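Re: Keep the shoeboxes or flatten them?

Edith Bermúdez wrote:

> I keep every pair in its original box, label facing out. You can find anything in seconds, and the cardboard costs you nothing. I don't see why anyone on this list would pay for plastic drawers.

Edith, I've tried it your way since August and I'm not convinced. Costs nothing? My closet shelf is 70 inches long and boxes eat it up fast.

My first doubt is the label. It's fine at arm's length on a desk:
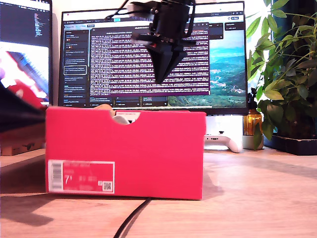 *Red box, long side out, label at lower left*

The big size number reads well enough. But everyone in my house wears close to the same size, so a size tells me very little. The small print is what I need, and I'm not getting down on my knees with a flashlight at 6 a.m. for it.

Then there's the lid. Leave it on and you have to unstack three boxes to get at the fourth. Take it off and it needs a home of its own, which for me has meant leaning it against whatever is next to it. 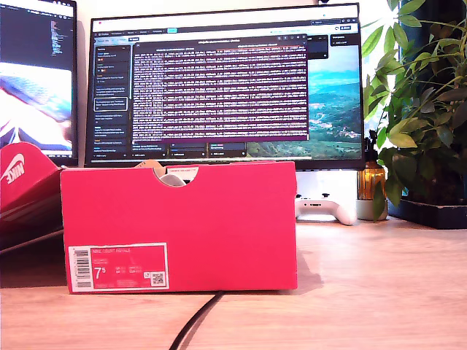
Brayan Ñahui wrote back to me off-list that he cuts the lids down and uses them as drawer dividers, and that he hasn't bought an organizer in years. Fair enough, though I'd like to see those dividers after a damp winter.

Two claims from the earlier thread that I'd question:

1. "The thumb hole lets you check what's inside." Barely. On mine you get a bit of something pale, and it could be a shoe or it could be tissue. You end up reaching in anyway.
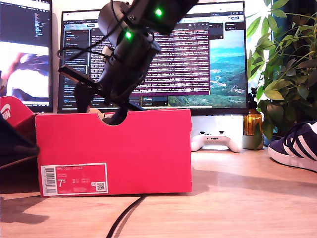 2. "Boxes keep the dust off." With the lid on, maybe. There's still that hole in the front - and suede picks up everything.

Suede is the part I'd really like advice on. I have a navy pair with white stripes that I wear too often to bother boxing, and it mostly lives out in the open. 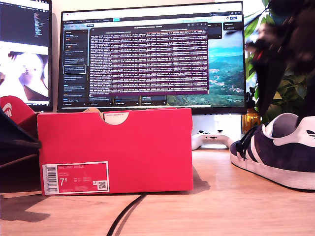
I priced the Plillwood drawers and they want 259 for the set, so I'm not sold on those either. Has anyone had the Isamlow ones for more than a year? Do the fronts crack?

Tyra Tveit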